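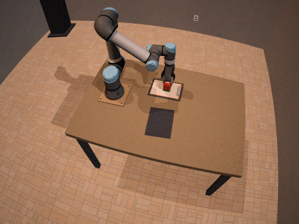 Why does the arm trip a protective stop right after it lets go of the block?

Most likely the gripper opens while the arm is still pushing down, and the stored-up force gets released all at once. Check your payload setting and your place height before you touch anything else.

OK that's the short version, for people skimming. Long version below, replying to Ladi's from Tuesday, sorry for the delay, been a mess here with the Hikedport move.

> **From:** Ladi Adeleke
> **To:** cell-users list
> **Subject:** stops on release, Podano task
>
> Hi all,
>
> Running the Podano pick and place in the simulator, same task file everyone got in July. Pick is fine. Carry is fine. Then on the place, the gripper opens and the controller throws a protective stop before the arm can back off. Joint torque over limit, wrist. Not every run. I did 100 runs overnight and the log is full of them, but they come in clumps, then a good stretch, then another clump.
>
> I already tried slowing down the approach. Fewer stops but they didn't go away. I also raised the torque limit just to see and then the block shoots sideways when the fingers open, so I put it back.
>
> Is this a sim thing I can ignore or will the real cell do it too? Adams wants to start on hardware next week and I don't want to be the one who bends a finger.
>
> Ladi

Please don't ignore it. And good that you put the limit back. The stop is doing its job, it's the only part of this that is working right.

We had the same fault at Clernonis in spring, on the real arm. What we found:

**Place height.** The task file has the target as the top of the table. If you're placing onto anything with thickness the target is too low by that thickness, and the arm will happily drive down into it. Ours was off by 2 mm. Doesn't sound like much but a stiff arm with a hard block under it builds up force fast. You won't see it move, it just sits there and leans.

**Payload.** The script switches payload back to zero when it sends the open command, *not* when the fingers are open. So for a moment the controller thinks it's holding nothing and it's still holding something. On its own this never tripped ours. Together with the height thing it did, most of the time.

That may be your clumps too. The random start pose changes the tilt of the wrist at the end, and some tilts load the joint worse. Sort your log by start pose instead of by time and see if they line up. I'd bet lunch on it but I haven't seen your log so.

What to change, in this order, one at a time, or you won't know which one did it:

1. Measure the real contact height. Jog down slow until the force reading moves, write that number down, use it. Don't take it from the drawing.
2. Stop the descent on contact force, not on position. There's a flag for it in the place routine, off by default (why??)
3. Wait for the gripper's "open" signal before you change payload.
4. Back off straight up before any sideways motion. The old file has a blend there that starts the sideways part early, take it out.

Then run your 100 again with the torque limit at the *normal* value. Please don't raise it again, not even in sim, becuase those settings get exported with the task and somebody loads them on hardware without looking. That is how we ended up replacing 2 finger pads and had a very long afternoon.

One more thing on the sim. Contact in there is on the soft side compared to ours, so if it trips in sim I'd expect it to be worse in the cell. The other way round isn't safe either, clean sim runs don't mean you can stand next to it. First hardware runs at reduced speed, guard shut, one person on the stop button and doing nothing else. If it does trip with the block still gripped, don't just clear and resume. Clear it, jog up by hand a little, *then* open. If you open while it's loaded the block can jump, same as you saw.

For Adams: next week is fine if steps 1 and 2 are done and the log is clean. If not, push it. I can say so on the list if that helps you, consider it said.

Ladi can you send the log plus the place routine as you're running it now? Not the July one, I have that. Also which gripper driver version, I forgot to ask and there was a bad one where the open signal comes back too early. If you're on that then step 3 does nothing for you and you need a fixed delay untill you can update.

I'm out after 2 today, will look tonight.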